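Clodon laundry kit, first impressions

So the Clodon kit finally got its turn at Witdale, and I've been grinning ever since! It's a two-arm add-on package for people who already have a mobile base, and what sold me was the wrist cameras. You get one view from each hand plus one from up top, all in the same viewer, and flipping between them is half the fun.

We started with the job everyone asks about, the front loader.
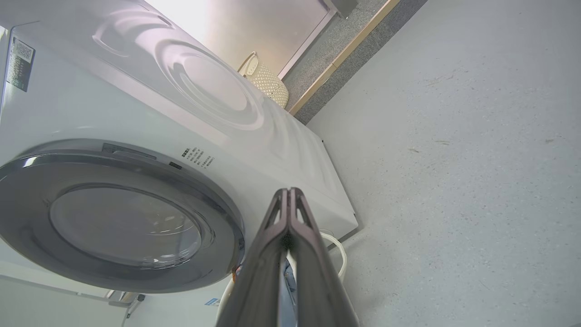
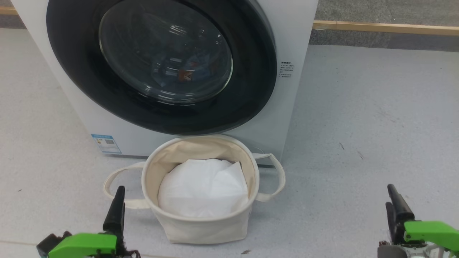
Same washer from the head camera, basket between the two hands. 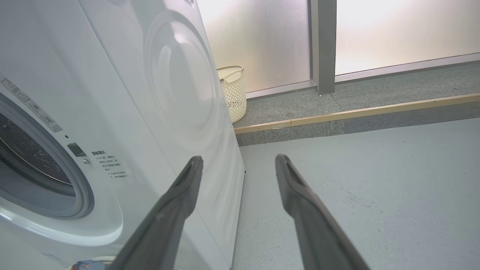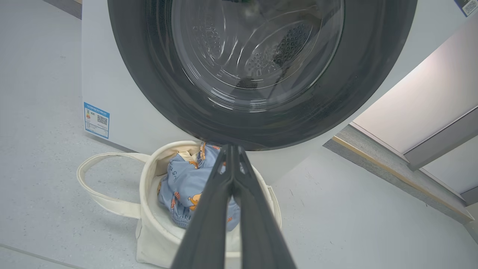

Setup took me 44 minutes, most of it spent hunting for the right cable (the manual from Vainio puts it on page 3, I started at page 10, my own fault). Waqas Bukhari did the first teleop session and had the feel of the fingers much faster than I did. They're slim and they close softly, so thin cotton doesn't scare me the way it did with our old Poltbridge hands.

Gripes? The fan is loud, and the viewer forgets your layout every time you close it. Please fix that one first!

Next up is folding. I have a pile of T-shirts waiting and I can't wait to get back in there.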